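Petivel parcels, a few notes after ordering from them for the shop. Posting as a thread.

Every order ships from the Bonwood depot now. The Clatmont one closed to web orders on 6/2/18, so old tracking links won't load.

Orders under 2000 g go by letter post. Anything heavier goes with Sandu, and they want a signature. 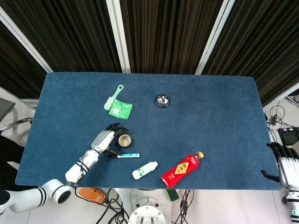 Can you change the delivery address once you've paid? Only until the label is printed, and you have to ring them – the web form doesn't do it.

If you miss Sandu they try again the next working day. After 2 tries the parcel goes back to Bonwood and you pay the postage again.

Split orders: they charge postage once, on the first box. My order 203 was charged for both. I emailed the invoice and they took the second charge off.

Gift wrap can't be added to letter post orders. The box still shows at checkout – leave it unticked.

Next order goes in at the end of June. Will add to this if the rates change.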